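About us

Neltard is an evening and daytime language school in Flindley. We teach English to adults who have come to live and work here, and we teach a smaller number of other languages to people who were born here and want to learn one. We have two floors above the old seed merchant's on Tse Street. The entrance is the green door at the side, and the bell is the lower one.

How we started

The school was set up by Su-chen Fang, who had been teaching English privately in people's kitchens and wanted a room with a board in it. The first class had 7 people in it, most of them from the same packing firm, and met at half past six after the day shift. Two of those first students later came back to work for us, one in the office and one as a teacher of Cantonese.

Trilok Shakya joined as the second teacher and now runs the school day to day. Su-chen still teaches the upper intermediate group and looks after the exam classes. The name Neltard comes from the house where she was renting at the time. It doesn't mean anything in any language we teach.

What we teach

English is taught at five levels, from complete beginner to advanced. Beginners have two lessons a week and everyone else can choose one or two. We also run a reading and writing class for people who speak English well but have never had much to do with it on paper. It is our quietest class and the one with the longest waiting list.

Other languages change from year to year. At present we offer Cantonese, Nepali, Spanish and Polish. Italian stopped when the teacher moved away and we would like to bring it back.

There are 11 people in a class at most. We have been asked many times to raise this and have not done so. The rooms are small, and in a class of adults who have been at work all day, everyone needs to get a turn at speaking before they get tired.

How the classes work

New students come in for a short talk with a teacher before they are put in a group. There is no written test at this stage. If the group turns out to be too easy or too hard, you can move in the first three weeks without paying anything extra.

Lessons last 90 minutes. We use a course book for the first four levels and our own sheets for the advanced group. Homework is set but not marked out of anything. Teachers speak English in English lessons from the first day — with beginners this means a lot of drawing, pointing and acting out, and new students get used to it sooner than they expect.

We do not teach online. We tried it for one winter and most of the group asked to come back to the building.

Fees

A term costs £199 for one lesson a week, with books included up to level four. People who are out of work or claiming benefits pay £96. Please ask at the office for the lower rate, where you will be asked to show one letter and nothing else. Fees can be paid in three parts.

Terms and enrolment

There are three terms, starting in September, January and April. Enrolment opens a month before each one. You can also join part of the way through a term if there is a place, and you will only be charged for the weeks that are left.

The Clerance Room

Our largest room, on the first floor, is named after the family who let us have it at a low rent in the early years. It is used for exams and for the conversation hour, which is open to anyone, student or not, from eleven in the morning. You don't need to book.

Getting here

Flindley bus station is a five-minute walk away. There is no parking on Tse Street after four, but the car park behind the library is free in the evening. The first floor has a lift. The second floor does not, so tell us if stairs are a problem and we will put your class downstairs.
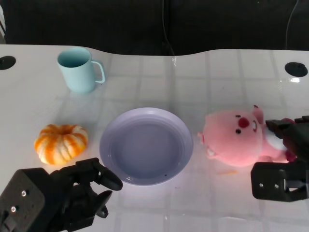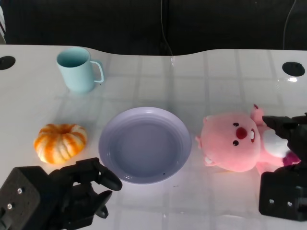 Pale blue mug on a white table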